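January 10, 2018

Up at six, coffee, then straight back to the Zistenik screener Razia Rizvi sent over. Two episodes left and I wanted them done before work. I had stopped last night at the part where the ferry goes dark.

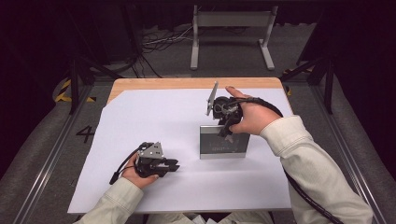
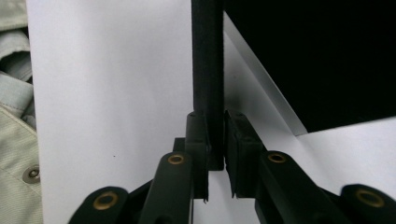
Episode seven is the best of the season. Ludivine Jacquet barely speaks in it and I could still follow everything she was thinking. Episode eight has too much to wrap up. The brother comes back, the mayor confesses, and the flood arrives, all in the last 16 minutes. I would have cut the mayor.

The book runs 236 pages and the show covers maybe half of it, so they must be planning a second season. Razia has heard nothing. Illano picks up its shows in March and she thinks we will know then.

Called Anjana Roy at lunch. She hated the ending and loved the music. We argued over whether the father is dead. She says yes. I say they never showed the boat, and they would have shown the boat.

Wrote 400 words for the Jurex newsletter after dinner – too much plot, needs another pass. Jairo Sánchez wants it by noon tomorrow. I still have to check how Shahzad Jatoi's character spells his last name, because the credits and the press notes don't agree.

Started the book again in bed. Got to the ferry.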